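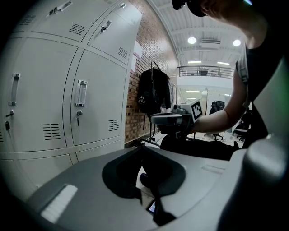

A comment came in on the last checklist, unsigned, and it is fair enough to go first: every locker room inspection I have ever read passes the lockers and fails the coat hooks, so what is the point of doing one?

I half agree. Most of these forms are built so that someone can tick down the page without looking up. I have used the Datberg form again because Weneo asks for it, but I have written under each line what I think the tick is worth.

LOCKER AREA AND ENTRANCE, BOTUM BUILDING
Inspected 16 October 2024
Marks: P = pass, C = pass with comment, F = fail, N = not checked

1. Locker bank stable and fixed to wall or floor: C
Pushed at shoulder height, no movement. The form wants "fixings confirmed" and I can't confirm fixings I can't get at. Simanjuntak's fitting sheet says they are there. I would like to see one.

2. Doors close flush, no sharp edges: P
Ran a gloved hand down the door edges. Nothing caught.

3. Vents clear: P
The louvres are clear from the front. Whether anyone has a wet towel pressed against the inside of one is their own business until it smells.

4. Keys controlled: F
Keys left hanging in the locks on the larger doors. I know the argument – a key in the lock shows the locker is free. It also means anybody passing can turn it and walk off with it. The key book lists 24 keys and was last signed in June, and I don't believe a book that tidy. Also a snag hazard for sleeves, though I'd put that well behind the first problem.

5. Coat rack stable and clear of walkway: C
Standing against the brick wall, with a black backpack on it. Steady enough when I leaned on it. A rack takes a coat well and a full bag badly, and there are lockers right next to it. The notice asking people to use them has done nothing that I can tell.

6. Lighting: P
Ceiling lights working over the lockers. Emergency lighting is on a separate sheet, ref. 1502, which I haven't been sent.

7. Upper level edge protection: C
Railing with upright bars, looks sound from below. There are things kept behind it, over a floor people use. The form only asks if the railing is there. I'd ask what is behind it and how far back it sits. Go up and look before anyone signs this line.

We use cookies to remember your settings and measure visits. Accept all / Manage choices

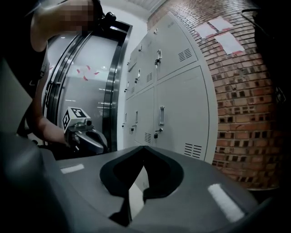 Muthu Varma

8. Glazed panel at entrance marked so it can be seen: C
Frosted, with strips of red tape across the upper part. It does the job for a tall adult looking where they are going. Tape is what you put up while you decide on something better, and I have seen tape stay up for 5 years. Ask for a proper marking at two heights.

9. Metal door frame secure, no raised edges: P
No complaints.

10. Glass type confirmed as safety glass: N
I couldn't find a stamp. The last form says "yes" with no initials next to it. I have put N and it should stay N until somebody produces the paperwork.

11. Floor level, no trip hazards between lockers and door: P
Walked it 3 times, once carrying a box. Fine.

TO DO
Item 4: remove loose keys, reissue against signature.
Item 7: check the upper level from the upper level.
Item 10: glass paperwork from Simanjuntak.

Weneo will get this as it stands. Please don't send it back asking for the N to be changed to a P.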